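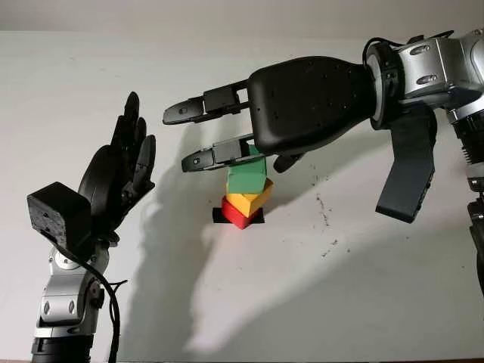
Getting your first 3-2-1 block print off the kitchen table

Lino printing in three colours sounds like a lot, but you can get a lovely card out of it in one long afternoon, and once you've done one you'll want to do a whole drawer of them! I learned from Ruairí Lenihan at a night class one December and I still follow his order of work.

What you'll need

Three pieces of soft lino cut to exactly the same size, one small roller for each colour, water-based ink, a sharp gouge, tracing paper and a pile of plain cards. I use Arnari ink, but any brand you can wash off with soap is fine. Cut more cards than you think you need. For my last batch I cut 40 and kept 93 per cent of nothing -- well, it felt that way until I got the registration sorted.

Make the jig first

Tape a strip of stiff cardboard along the bottom of a board and another up the left side, so they meet in a neat right angle. Every block goes into that corner, and so does every card. Don't nudge the strips once you've started.

Draw, trace, cut

Keep the drawing simple. A pear, a boat, a favourite mug. Colour it in with three pencils, then trace each colour onto its own block, flipping the tracing face down so the print comes out the right way around. Always cut away from your fingers, and warm the lino on a sunny windowsill if it feels stiff (it makes a huge difference).

Print light to dark

Start with your palest colour. Roll the ink out thin until it makes a soft hissing sound, ink the block, lay the card into the corner and rub the back firmly with a wooden spoon. Print every card in that colour before you touch the next one, then hang them up overnight.

The second colour goes on the same way, and the darkest one last. If the edges come out fuzzy, you've used too much ink. If they're speckled, use a bit more and press harder.

Wash the blocks in cool water, pat them dry and store them flat under a heavy book. They'll be ready to go again next year, maybe in completely different colours!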